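What I'm really spending money on this year (mostly fingers) 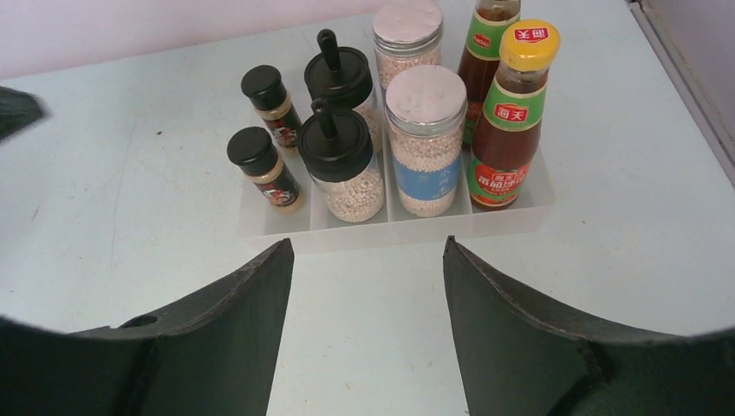 The condiment tray, eight jars and bottles, as seen from between the gripper fingers.

I promised a money post back in October and have put it off ever since, mainly because adding it all up meant looking at it. But the second arm is getting close now, I have a spreadsheet with far too many colours in it, and I'm properly excited, so let's go!

For anyone new, I've been building up a small tabletop robot setup at home, with the long-term aim of having it fetch, put back and tidy ordinary kitchen things. I've kept the budget deliberately modest. The whole plan for the coming year has a ceiling of £2,000, and that has to cover the arm, the bits that go on the end of it, the camera, the mounting and all the boring stuff like cable clips that somehow eats a meal out's worth of cash every month.

The arm first. I went back and forth between a used Undard and a new Trokovel for weeks. The Undard has the longer reach and I love the look of it, but the used ones tend to come without the controller, and by the time you've bought one separately you're over the price of the Trokovel anyway. The Trokovel is around £1,000 with the power supply and a base plate in the box. It's a bit slower. I don't mind slow! Slow is lovely when there are glass bottles about. So that's half the pot gone on one line, and I feel fine about it.

What I got badly wrong in last year's plan was the fingers. I put down a single pair and thought no more about it, as if they were like the legs on a table. They're much more like brake pads. Look at the edges on mine, all nicked, and they still have a good few jobs in them, but I'd rather plan for replacements than be caught out halfway through a weekend. This year I've allowed for two spare pairs from Mavromatis, plus a sheet of grippy pad material to cut up and stick on as I please (I have opinions about grippy pad material, and they'll get their own post).

The tray is what convinced me to think about fingers before anything fancier. It's such a good test and it costs almost nothing, just a plastic organiser with compartments and whatever was in the cupboard. The two spice bottles are narrow with glossy black caps. Next to them are the seasoning jars with those tall knobs on the lids, which give you something to pinch but are also something to bump into. Then plain round metal lids, and finally the sauce bottles, with the yellow-capped ketchup at the front. One pair of fingers has to cope with all those shapes, standing close together, with thin partitions between them. If I'd spent the money on a better camera first I'd have had a beautiful view of me knocking over the salt.

So the camera stays as it is. Small, mounted at the wrist, does the job. I did look at the Imton depth camera, and I looked at it again last night with a cup of tea - it's gorgeous - but it goes on next year's list.

One more line I'd urge anyone to put in is consumables and breakages. I've set aside 10 per cent of the total, to cover replacement jars, screws, tape, a mat for the table (that white top is getting scuffed) and the odd bottle of ketchup. It sounds like a lot until you've priced up decent cable.

Still undecided is whether to buy a proper clamp stand or make one from shelf brackets. The brackets are in the shed already, so they'll probably win, but I'd love to hear from anyone who has tried it with a Trokovel. Does the base plate line up with standard holes, or am I going to be drilling? The drawing on their site is tiny and I can't read half the measurements. I'm hoping to order before the end of the month, so tell me soon if you know!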